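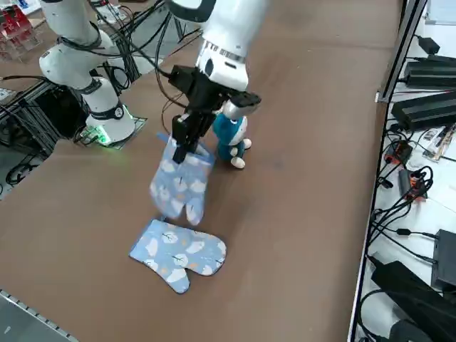
Page last changed 12 June 2026 by Carolina Morais

Mitts again. I know, I know, I said after the last entry that I'd be moving on to the pot holders, but the light blue pair keeps teaching me things, so one more page on them and then Peiyu can have the table back.

Where we are: the pair with the white cloud print and the darker blue edge is still my favorite of everything in the Joseph box. (Joseph is the name of the sewing pattern, for anyone new reading this, and yes, Peiyu named it, and no, she won't say after whom.) The little dark sprigs and the odd pale orange dot keep the print from looking like a baby blanket, which was my big worry when the fabric first arrived back in February. I'd still put it in my own kitchen.

Things I want to write down before I forget them.

Binding. The darker blue was the right call. We tried a white one on the first sample and it looked grubby the minute I used it on a real baking tray, plus you couldn't tell where the mitt stopped on a pale counter. With the blue you can find the cuff at a glance, even with both mitts in a heap. I'm cutting the strips on the bias from now on, because the straight ones puckered horribly around the thumb and I unpicked the same curve three times. Never again!

Hang. I like looking at a mitt held up by the cuff, because that's how it will spend its life, on a hook by the stove. Thumb and fingertips should both point down and the whole thing should drop without folding over at the wrist. The earlier Celudard batting was so stiff that the thumb stuck out sideways like it was hitching a ride. The thinner one is much better behaved. Peiyu thinks we could go thinner still, I think my knuckles would like a say in that.

Washing. Sample 14 has been through the machine more often than my jeans. The cuff shrank a little more than the body, so the opening is snug now – fine for me, too tight for Peiyu's brother, who has hands like shovels and has kindly agreed to be our upper limit. I've added a bit of ease to the cuff piece and redrawn it on brown card. The old card is in the drawer with OLD written on it in red, please don't use it, I've already done that once myself.

Left and right. We had a long back and forth about whether a pair should be mirrored or two the same. My vote is for a proper pair every time, printed side out on the back of both hands. It does mean more care when laying out the fabric, and I lost a good chunk of the Goklow roll by cutting two lefts in a row while chatting. If you flip the card after each cut and put a pin through the corner, it's hard to go wrong. Hard, I said.

Folding for the packet. I still haven't found a way I love. Cuffs together with the thumbs tucked in looks neat but leaves a crease right through the clouds. Flat, one on top of the other, is kinder to the print but needs the bigger sleeve, and the bigger sleeve costs more at Skekholm (I have the quote, it's pinned by the kettle). Peiyu wants a paper band around the two cuffs and no sleeve at all. I'm coming around to that, though I'd want to see what happens to pale blue cotton after a week on a shop shelf.

The small teal plush can stay on the table as far as I'm concerned, it cheers the place up.

Still to do: order 116 yards of the blue binding, and ask whether they can match the last dye lot. Try a hanging loop inside the cuff seam instead of on top of it. Sew up one more pair on the new card and hand it to the shovel hands. Peiyu, if you get to the machine before me, the needle in it is blunt, there are fresh ones in the tin with the buttons.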